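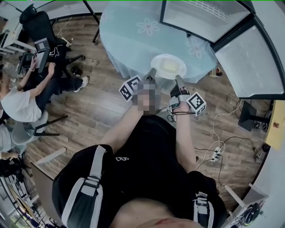 Minutes of the Vistico Tenants' Association meeting
25th June, 7:00 pm, ground floor meeting room

Present: Meifang Cheng (chair), Weidong Dong, Lemlem Wubshet, Chunhua Fang (minutes), and residents from both buildings as per the sign-in sheet.
Apologies: Xiaoqing Zou, who sent written comments on item 3.

1. Minutes of the May meeting
Approved with one correction. Under "Parking," the visitor space that was repainted is the one next to the ramp, not the one by the mailboxes.

2. Matters arising
Lobby door closer: replaced by Statov. Residents on the first floor report that it still slams when the wind is from the parking lot side. Weidong will ask Statov to come back and adjust it under the same work order.

Dryer in the Building B laundry: still out of service. The part was ordered in May and the supplier has given no delivery date. Lemlem asked whether the management company would agree to a rent credit or free wash cards in the meantime. Meifang will put this in writing.

Bulletin board: old notices have been cleared. Anything posted from now on should have a date on it and will come down after 14 days.

3. Water shutoff and riser work
Weidong went through the letter from the management company. The hot water risers in Building A will be replaced one stack at a time. Water will be off during working hours on the days a stack is being done and should be back on each evening. Residents need to clear the cabinet under the kitchen sink and leave a path to the bathroom wall.

Xiaoqing's comments were read out. She asked that notices be slipped under doors as well as emailed, and that tenants who work nights get the schedule early so they can make other plans. Both points were agreed and will go to the management company.

A resident on the top floor asked who repairs the tile if it has to be cut. The letter says walls will be "made good" but does not mention tile. Weidong to get a clear answer before work starts.

4. Bike room
There was a long discussion on this. The room is over capacity and several bikes have flat tires and have not moved since last year. Chunhua proposed tagging every bike. Owners would remove the tag to show the bike is in use, and anything still tagged at the end of the notice period would go to storage. One resident objected that people who are away for the summer would lose out. It was agreed to keep the bikes in storage until the fall before giving any away – Chunhua will write the notice.

The keypad code will be changed at the same time. Residents are reminded not to prop the door open.

5. Finances
The account stands at $1,457. The only payment since the last meeting was for printing. Lemlem asked for approval to buy a replacement folding table and a hand truck for shared use. Approved, with two against.

6. Courtyard
Gendance has quoted for pruning the two large maples and removing the dead hedge along the fence. The quote does not include hauling away the brush. Meifang would like a second quote from Pan before the association recommends either one. No decision taken.

Quiet hours in the courtyard remain 10 pm to 8 am. The request to allow grilling was held over – the lease wording needs to be checked first.

7. Any other business
A set of keys with a green tag was handed in and is with Lemlem.
The recycling bins are being filled with bagged trash again. A sign will go up.

Meeting closed at 8:40 pm. The date of the next meeting will be posted in both lobbies.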